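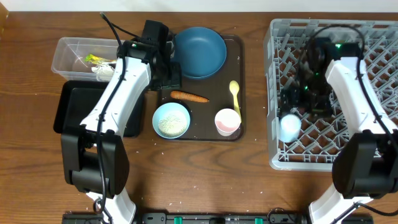 Nuttall Community Kitchen
Progress report to the Draseo Fund, second period

Spending is on track and the evening cooking course is running again. We closed for the first part of April while the gas line was replaced, which cost us 2 sessions. Both were made up in the same month.

Enrollment stands at 80 against a target of 100. The waiting list for the 6:30 p.m. class is full, but the morning class still has places. We have moved its start back to 10 a.m. so parents can come after the school run, and sign-ups have picked up a little.

Food costs went over budget. Cooking oil and eggs were the main reason. We now buy dry goods through Pirkex, who deliver in bulk and give us 30 days to pay — this helps with cash flow more than with price.

The Narkutance housing office has agreed to put our leaflet in its welcome packs for new tenants. We have no figures from that yet.

Still to do: renew the food hygiene certificates, repair the extractor fan, and finish the recipe booklet. The booklet is late. The text is written but the translations are not back. We ask to carry the printing money over to the next period.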